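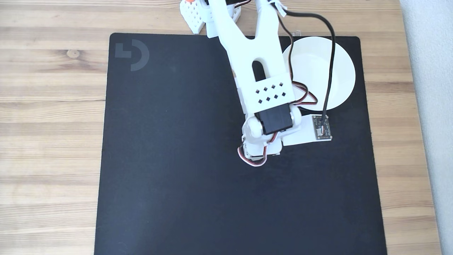 3.2 Who still reads the town poet?

I went to Zeltau in January expecting dust. The local poet, Janssen, has a fountain, a street and a school named after him, so I figured people had stopped noticing. I was wrong! Of the 90 residents I talked to, 13 could recite a full stanza – and one of them, Itziar Cifuentes, sang hers to me in the bakery. Most had learned the lines at school and couldn't name the book they came from (see Figure 4).
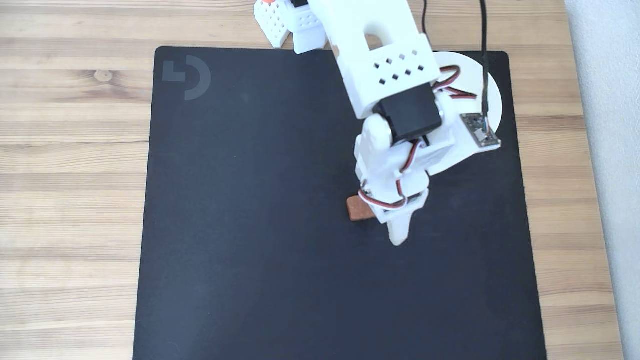
Figure 4. Black mat on a light wooden desk.

Janssen's fame rests on one long ballad, and the town has held on to it through 80 years of changing taste. I read the whole thing twice, all 4000 lines, at a pale wooden desk with the grain running left to right, much like the one in Figure 4. The second reading went faster, mainly because I skipped the hunting songs.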